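Werero lance Bandau, une table basse à plateau motif marbre et cadre métallique rouge

Brernby, le lundi 12 janvier 2026

Werero annonce la mise au catalogue de la table basse Bandau, modèle rectangulaire de faible hauteur destiné aux séjours, aux espaces d'attente et aux petites salles de réunion. La table associe un plateau brillant à motif marbré et un cadre métallique rouge apparent en rive. Elle remplace dans la gamme la table Matubbar, dont la fabrication a pris fin en août.

Un plateau pour poser et pour travailler

Le cahier des charges de la Bandau part d'un constat tiré des retours du service après-vente : la table basse sert de surface de travail au moins autant que de surface de présentation. On y ouvre les colis, on y déplie les emballages, on y laisse le téléphone, la bouteille d'eau et les accessoires en attente de rangement. Le modèle Matubbar, à plateau mat légèrement texturé, retenait les fibres de carton et les résidus d'adhésif dans le relief de la surface. Le nouveau plateau est lisse et brillant. Les poussières de carton s'enlèvent au chiffon sec, les traces d'adhésif au chiffon humide avec un détergent neutre.

Le décor est un motif marbré à fond blanc et crème, parcouru de veines orangées tirant sur le saumon. Le tracé des veines est irrégulier sur toute la longueur, sans axe de symétrie, de sorte que la table peut être placée dans un sens ou dans l'autre. Le contraste entre le fond et les veines a été réglé pour qu'un petit objet transparent ou de couleur claire reste repérable en lumière du jour comme en éclairage artificiel. Ce réglage a demandé 6 versions successives du décor. Les trois premières, à dominante crème, ont été écartées pour manque de contraste.

Le cadre

Le cadre périphérique est en métal, de teinte rouge, et reprend les efforts du plateau sur ses quatre côtés. Il protège les chants contre les chocs d'aspirateur et de chaussures, principale cause de retour relevée sur le modèle précédent. Le piétement, en métal foncé, se fixe sous le cadre par 16 vis livrées avec la table, accompagnées d'une clé. Le montage s'effectue plateau retourné sur une surface propre et souple. Le serrage définitif n'intervient qu'une fois toutes les vis engagées.

Essais d'usage

La table a été soumise à une campagne d'essais dans une pièce aménagée en séjour. Le protocole porte sur l'ouverture et le rangement d'emballages courants : boîtes de produit en carton blanc imprimé, calages en carton brun, supports acryliques, feuilles de papier. Les opérateurs disposent les objets sur le plateau, ouvrent la boîte, mettent les cartons à plat puis débarrassent la table. L'état de surface est relevé avant et après chaque série. 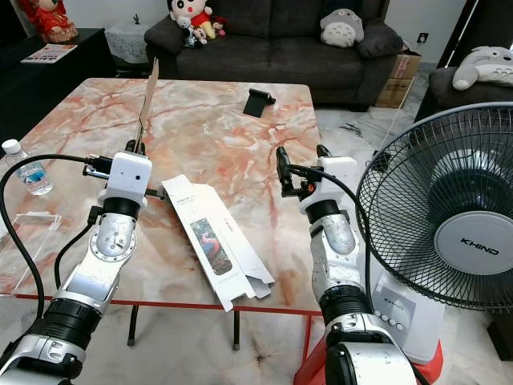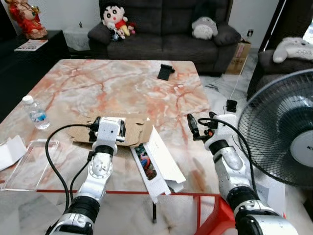 Boîte en carton blanc ouverte sur le plateau à motif marbré, avec bouteille d'eau, support de téléphone noir et acrylique transparent.

La campagne a compté 200 cycles d'ouverture et de rangement. Aucune rayure traversante n'a été relevée sur le plateau. Des micro-rayures, visibles en lumière rasante uniquement, ont été observées dans la zone centrale, là où les cartons sont traînés le plus souvent. Elles sont conformes au seuil fixé par le cahier des charges interne. Le bord avant du cadre n'a présenté aucun écaillage.

Deux points ont donné lieu à une modification avant lancement :

– le rayon des angles du cadre a été augmenté, les cartons dépliés ayant tendance à s'accrocher à l'angle vif du prototype ;
– les patins d'origine, trop durs pour les sols carrelés, ont été remplacés par des patins en feutre dense, vissés et remplaçables.

Le comportement des objets transparents a fait l'objet d'une observation séparée. Les supports acryliques posés à plat se lisent surtout par leurs arêtes sur un fond brillant. Le service Essais et usages recommande de les ranger près du bord du plateau et de ne pas les recouvrir avec les cartons dépliés. Cette recommandation figure dans la notice.

Entretien et précautions

Le plateau se nettoie à l'eau tiède additionnée d'un détergent neutre, puis s'essuie avec un chiffon microfibre. Les produits abrasifs, l'acétone et les éponges à face grattante sont à proscrire. L'ouverture des cartons au cutter directement sur le plateau est déconseillée : la finition résiste au frottement du carton, elle ne résiste pas à la lame. Pour les emballages fermés par adhésif, Werero préconise de décoller la bande à la main ou d'interposer une chute de carton épais.

Les récipients froids ne laissent pas de marque permanente. Les récipients sortant du four ou du feu doivent être posés sur un dessous-de-plat. Le cadre se dépoussière au chiffon sec. Les éclats éventuels se reprennent avec le stylo de retouche de la teinte correspondante, disponible en pièce détachée.

Conditionnement

La Bandau est expédiée en un seul colis, plateau et piétement séparés. Les calages sont en carton brun, sans polystyrène. Le plateau est protégé par une feuille de papier intercalaire et non par un film plastique adhésif, qui laissait sur la Matubbar un voile difficile à retirer. Les éléments de calage se déplient à plat sans outil et peuvent être remis avec les papiers et cartons dans les communes qui les collectent.

La visserie est regroupée dans un sachet fixé à l'intérieur du colis, sous le rabat repéré par une flèche. La notice est imprimée sur une feuille unique, recto verso.

Disponibilité

La table est fabriquée dans l'atelier de Brernby. Les commandes sont ouvertes dès publication du présent communiqué, auprès des revendeurs et au comptoir de l'atelier. Le délai d'expédition est de 6 semaines pour les premières commandes. Une seule combinaison est proposée au lancement : plateau à veines orangées et cadre rouge. Un cadre gris est à l'étude, sans calendrier arrêté.

Les pièces détachées de la Matubbar – patins, visserie, embouts de piétement – restent disponibles jusqu'à épuisement des stocks. Les patins en feutre de la Bandau se montent également sur la Matubbar, sans perçage. Les plateaux des deux modèles ne sont pas interchangeables, les entraxes de fixation étant différents.

Documentation

La fiche technique, la notice de montage et le relevé complet des essais d'usage sont transmis sur demande aux revendeurs et à la presse professionnelle. Les demandes de prêt pour exposition ou prise de vue sont à adresser par écrit au service communication de Werero, atelier de Brernby, en précisant les dates souhaitées et les conditions d'accès au lieu de livraison. Le transport aller est assuré par Werero, le retour reste à la charge de l'emprunteur.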